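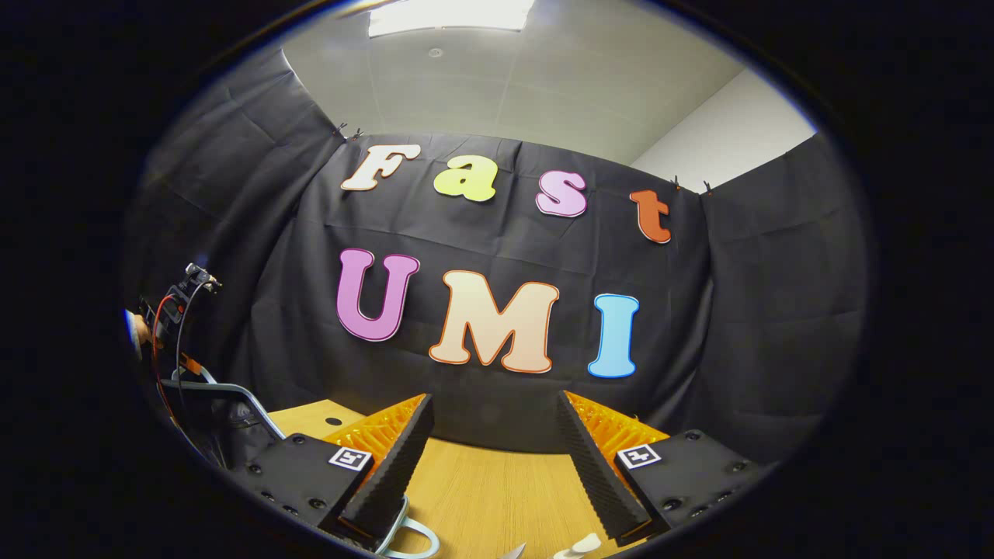 Maëlys Chevalier would have liked more chairs. The open day on Wednesday drew 138 visitors to the Clallia workshop, and she considers that those who came to ask detailed questions about robot handling deserved somewhere to sit while they were answered.

Her view was put to the program coordinator at Clallia, who accepted it. "We planned for short visits," the coordinator said. "Many people stayed for two demonstrations and part of a third. Seating will be reviewed before August."

Demonstrations ran every 20 minutes at a table enclosed on three sides by black cloth, with the words "Fast UMI" displayed in coloured letters on the centre panel. Asked about the cloth, the coordinator said that it had been hung at the request of the Bullska team, who prefer a plain background for their work. The lettering was a later addition.

Visitors most often wished to know how long a task takes to teach. The coordinator was cautious on this point. "It depends on the task and on the person holding the gripper. Our present collection has 3,844 recordings, and almost a third of those will be done again." Staff from Jever, who attended in the afternoon, asked that the reasons for each repeat be written down. The centre has agreed to do so.

The textured pads on the fingers also drew comment, chiefly from those employed in packing and assembly. A group of 12 apprentices returned after lunch to discuss grip and wear with the technical staff.

Requests for a further visit may be left at the front desk.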